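Trureden Walks – read me first

Hello, and thanks for grabbing the files. I've been scribbling down walking notes for years and finally typed them up last December, so what you've got is one person's record of a lot of wandering about. Please read this bit before you load anything onto your GPS.

What's in the folder

There are 2,384 entries in walks.csv, one line per walk or part of a walk. Of those, 460 have a matching GPX track in the tracks folder. The rest are notes only, as I didn't own a GPS until fairly recently and my old maps are mostly biro and tea. There's also a stiles.csv, which started as a grumble list and grew.

Columns in walks.csv

walk_id – matches the GPX file name where there is one
start – car park, bus stop or lay-by, in my own words
dist_km – distance in kilometres, measured along the track or with a bit of string
climb_m – total climb in metres
ground – grass, gravel, bitumen, mud, rock
dogs – yes, no, lead only
notes – whatever I felt like writing at the time

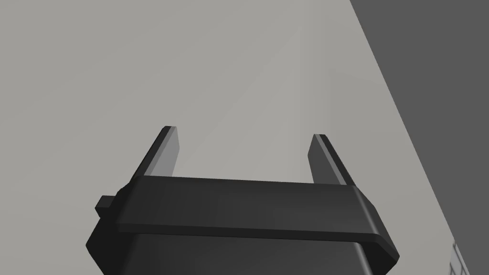
Black two-fingered gripper, fingers open (computer render).

The start column is the messy one. I've called the same car park three different things depending on who I was walking with, and the old quarry at Skullville turns up as "Skullville", "the quarry" and "top gate". They're all the same spot. If you want to sort by start point, use lookup.csv, where I've tidied most of them into one name each.

Distances should be fine for planning a day out. The string ones tend to come up short on anything with zigzags, so add a little if you're counting on a bus home. Climb is shakier again. Anything under 200 metres I'd treat as "a bit hilly" and leave it at that.

Grades

I use easy, middling and hard, and they're in the notes column instead of having their own (sorry, I know!). Easy means I'd take someone who hasn't walked much. Hard means there's a scramble, a creek with no bridge, or a paddock where the cows have opinions. My favourite of the lot is the Đàm loop – a gentle river path out, a proper climb back, and benches in all the right places. 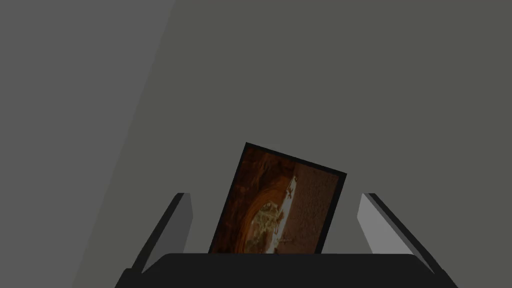

Grades were given on the day, so a middling walk in fine weather might be a hard one after a week of rain. I've gone back and changed a handful where the track has washed out, and those have "regraded" at the start of the note.

Getting it to open

Any spreadsheet program will do. The files are saved as UTF-8, and if Đàm shows up as a string of funny little symbols, choose that setting when you import. I made the tracks with Presto, a small script I wrote to trim the wobbly bits off the ends, and it's in the tools folder if you'd like a go with your own. It's slow on anything over 2,000 points, so put the kettle on.

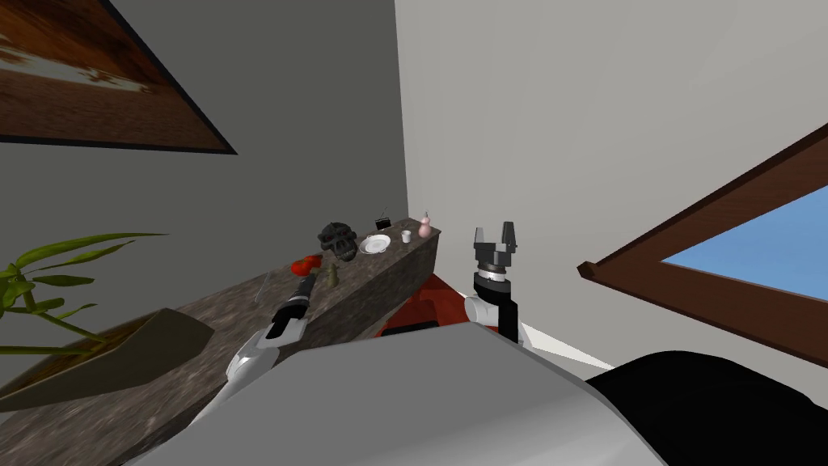 Tilted picture on the grey wall, window to the right (computer render).

Known problems

A few tracks start at my front gate and not at the car park. Some stiles are listed twice, once from each side of the fence. The dogs column is blank for the older walks.

Using it

Share it, print it, change the colours, fix my spelling. Please don't sell it. Check locally for closed tracks before you set out, and leave gates as you found them.

Last updated April 14, 2020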